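Trolon releases second-generation bow mount for small fishing boats

Revised shaft clamp, separate battery tray and a longer service interval for owners of open boats under six metres

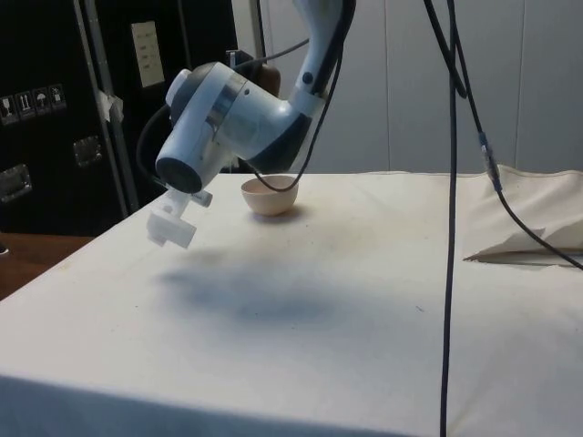 GIRNPORT, April. Trolon, the marine fittings maker, has released the second generation of its bow mount for electric trolling motors. The new mount replaces the model sold until the end of last season and is intended for open fishing boats and small cabin boats with a flat or slightly crowned foredeck. It goes on sale through existing dealers this month.

The mount consists of a deck plate, a folding arm, a shaft clamp and a foot-operated latch. The deck plate is cast in marine-grade aluminium and anodised after machining. The folding arm is extruded from the same alloy. All fasteners supplied in the kit are A4 stainless steel, and each one that passes into aluminium is fitted with a nylon sleeve to separate the two metals.

Changes to the clamp

The principal change is to the shaft clamp. On the earlier mount the clamp was a single split collar closed by a hand knob. Owners who fish in tidal water reported that the shaft could turn in the collar when the motor was run at full thrust against a current, and that the knob then had to be tightened with pliers. The new clamp has two collars, spaced apart on a common bracket, each closed by a cam lever. The inner faces are lined with replaceable rubber pads.

"The old collar held well enough on a lake," said Meirion Rosser, head of engineering at Trolon. "In a tideway it was being asked to resist a twisting load that it was not designed for. Two collars share that load, and the levers can be set by hand with gloves on. We also moved the depth stop above the upper collar so that it can be adjusted from a seated position."

The clamp accepts the shaft diameters in common use on twelve-volt and twenty-four-volt motors. A reducing sleeve for thinner shafts is included. Motors with a square or keyed shaft are not supported.

Latch and folding arm

The latch has been redrawn. A spring-loaded pin now engages in a hardened bush when the arm is stowed, and a second position holds the arm fully deployed. The pedal has been widened and carries a ribbed surface. When stowed, the motor lies on two moulded rests, which are height-adjustable to suit the rake of the bow.

The arm pivots on plain bearings of a self-lubricating polymer. The previous bearings were bronze and required grease twice a season. Trolon's service schedule now calls for the bearings to be rinsed with fresh water after use in salt water and inspected once a year. No grease should be applied, as it retains sand.

Test programme

The mount was tested over the winter at Girnport harbour, where the company keeps 2 workboats. One was fitted with the production mount and the other with a mount assembled from pre-production castings. The boats were used in all weathers in which the harbour was open to small craft, and the mounts were removed and measured at the end of each month.

Bench testing was carried out at the company's works. The latch was cycled under load and the deck plate was subjected to a side load to represent a motor striking a submerged object while under way. The mount completed nearly 600 hours of combined running on the water and on the bench before the design was approved for production.

Wear at the pivot was within the limit set at the start of the programme. Two faults were found. The first was a return spring on the pedal that lost tension in cold weather; it has been replaced by a heavier spring. The second was chafing of the motor cable where it passed over the front edge of the deck plate. The edge now has a larger radius and a moulded cable guide is supplied.

"The cable guide is a small part, but it was the item our test crews asked for most," said Reet Uibo, who managed the trials. "A worn cable at the bow is difficult to see and the owner usually finds it when the motor stops."

Battery tray

A separate battery tray is being released with the mount. It is moulded in polypropylene and will take one or two batteries of the usual leisure size, held by webbing straps with metal buckles. The tray has a raised floor to keep the battery case clear of bilge water and a vented lid. A bracket for a circuit breaker is moulded into one end. The breaker is not included and should be chosen according to the motor maker's instructions.

The tray can be screwed or through-bolted. Trolon recommends through-bolting with backing washers on any boat that is regularly towed on the road.

Fitting

The new deck plate uses the same bolt pattern as the first-generation plate, so owners replacing an existing mount will not need to drill further holes. The plate is secured by 8 bolts. For new installations a paper template is printed on the inside of the carton. The foredeck should be checked for a sound core before drilling, and the edges of the holes should be sealed with epoxy on any deck with a timber or foam core. Bedding compound is supplied; silicone sealant should not be used.

Boats with a foredeck too narrow for the plate can be fitted with an offset bracket, available separately. The bracket places the motor to port or starboard of the stem. Some loss of steering response should be expected towards the opposite side at low speed.

Dealer fitting is available. Installers at Gakum, the company's main distributor, have been trained on the new mount, and fitting can be booked at the time of order. "We expect most of the early orders to be replacements," said Tadhg Corrigan, sales manager at Gakum. "Those are short jobs. A new installation takes longer, mainly on account of the cable run and the battery position, and we ask customers to bring the boat in with the lockers cleared."

Supply and warranty

Castings for the deck plate are supplied by Magyar, which also machines the hinge blocks. Kornél Szalai, production director at Magyar, said that the tooling had been completed before the winter and that spare castings would be held in stock for both generations of the mount.

The mount carries a warranty of 2 years against faults in material and workmanship. The rubber pads and the return spring are treated as wearing parts and are not covered. Damage caused by grounding, by towing with the motor deployed or by the use of unapproved fasteners is also excluded. Owners of the first-generation mount may buy the new clamp as a separate kit, which fits the existing arm without modification. The new latch cannot be fitted to the earlier arm.

Spare parts for the first-generation mount, including the bronze bearings, will remain available. Eduard Havlíček, who heads customer support at Trolon, asked owners ordering spares to quote the serial number stamped on the underside of the arm, as the pivot diameter was altered during the production run.

Fitting instructions, the drilling template and a parts diagram can be requested from any Trolon dealer. Trade enquiries should be sent to the sales office at Girnport.

About Trolon

Trolon designs and assembles deck fittings, motor mounts and battery housings for small craft. Its range is sold through chandlers and boat dealers and is used on freshwater and inshore fishing boats.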